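Workshop Tips: When the Gripper Drops Things
by Oliwia Kołodziej

I run a hand-held gripper at my bench at Landwood most days, on kitchen packets and pouches. In June it let go of a full pouch and I spent the afternoon cleaning sauce out of a drawer. The cause was one loose screw in a finger. I check these things now before I start.

1. Look at the fingers while they're open
Spread them all the way and look along the top faces, where the screw holes are. Try each screw with a hand driver. Stop when it's snug, or you'll strip the plastic. Chipped edges can wait, but a finger that rocks can't.

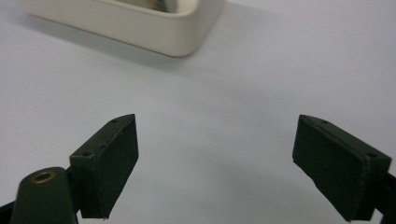 2. Start with a bare surface
Crumbs and grease on the table end up on the pads, and greasy pads slip. Wipe both with a barely damp cloth and let them dry for 5 minutes.
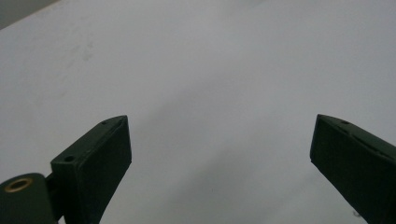
Jaws wide open over the white surface. Keep your thumb out of the gap.

3. Grip pouches below the cap
The film near a screw cap is stiff and folded, so the pads don't sit flat on it. Close slowly, lift 2 inches, and hold for a count of 13. If the pouch creeps, put it down and start over. Never catch it with your free hand while the jaws are moving. I have a pinched knuckle from doing that.
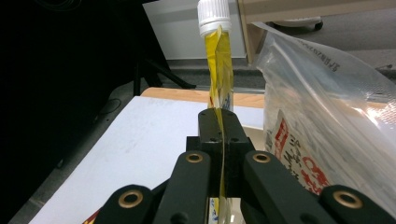
Yellow pouch with its white cap up.

4. Clear bags need a second look
Thin film can bunch up between the fingers and feel like a solid hold when it isn't one. 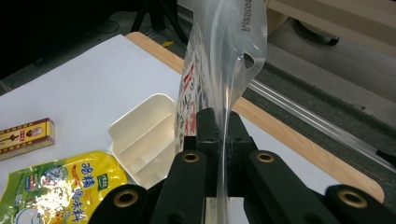 Open the jaws, smooth the film and close again. If the fingers stick shut, switch off first and wait 60 seconds before you work the bag free. Don't pull on it, and keep blades away from the pads. A replacement set from Stolcombe took me two evenings to fit.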